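Thread on the Tatham Hall signed set list, for those who asked. Nov 18, 2020

1/ I have collected autographs from touring bands since I was in high school. Mostly set lists and ticket stubs, a few drumheads. This is the one I get the most messages about, so I am putting all of it in one place.

2/ The band is Iden. Four members, two albums, and a single that got some radio play in the Midwest. They opened for bigger acts for years and headlined small halls in between. If you only know the single, start with the second album, side two.

3/ I saw them at Tatham Hall in September on the last leg of the second album tour. The room holds 413 people by the sign at the door, and it was maybe two thirds full. They played 13 songs and no encore.

4/ The set list was taped to the stage by the left monitor. It is one sheet, written in marker, with two songs crossed out and one added at the bottom. The added song is "Cistov," which they had not played on the earlier dates I know about.

5/ I asked a stagehand for the sheet and got it after the lights came up. There is a tape tear at the top left corner and part of a shoe print on the back. I have never tried to clean it and I don't plan to.

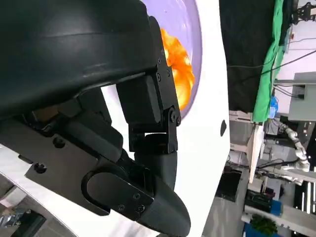

6/ Signatures came next. The singer and the bass player signed at the bus the same night, both in black ballpoint, both small. The drummer signed at a record store the next spring in silver paint pen. If you store paint pen, keep it off plastic until it cures, then sleeve it. For the display case I wanted hardware that would disappear, so I went with matte black, with small screws along the edge. The first case I bought had brass corners and I sent it back.

7/ That left the guitar player. I tried at 4 different shows after he went solo. At one he had a cold and went straight to the van. At another the line was cut off right before me. The other two he did not come out at all. I have no hard feelings. He drove himself to most of those dates.

8/ I finally got him by mail. I sent the sheet flat between two boards, insured, with a prepaid return envelope. It took 18 weeks. I would not mail a one-of-a-kind item again and I don't recommend it.

9/ He signed under "Cistov" and wrote "wrong key" next to it. I asked other people who were at the show and two of them remember the song starting, stopping and starting over. My audience tape has the restart on it. The tape has a lot of crowd noise but you can hear the count-in twice.

10/ Several people asked if the song is on any release. The studio version is only on the Szűcs Records sampler, the one with the plain sleeve. There were two pressings. The first has the title spelled with a K on the label and the second has it right. They sound the same to me.

11/ Price question: the sampler used to be in dollar bins. I have paid between three dollars and about $18 for copies, depending on the sleeve. Seam splits are common. Don't pay extra for the K label unless you care about labels.

12/ Is the set list for sale? No. Please stop sending offers. I will trade a spare ticket stub from the same night for one from either of the two Ohio dates, if anybody kept theirs.

13/ What I am still looking for:

- The tour poster with the September dates, the version printed on tan paper. I have the white one.

- Any audience recording from the night before Tatham Hall. I would like to know if they tried "Cistov" there and dropped it.

- A first pressing sampler with no writing on the sleeve.
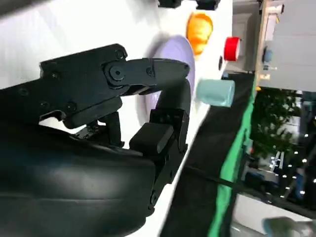 - The radio station promo single, the copy with the short edit on both sides. Mine skips in the second verse.

14/ If you have any of these, reply under this post or send a message with a photo of both sides. I check about once a week. I will post the audio of the restart when I get the tape transferred. My deck is eating tapes right now and I am not putting that one in it.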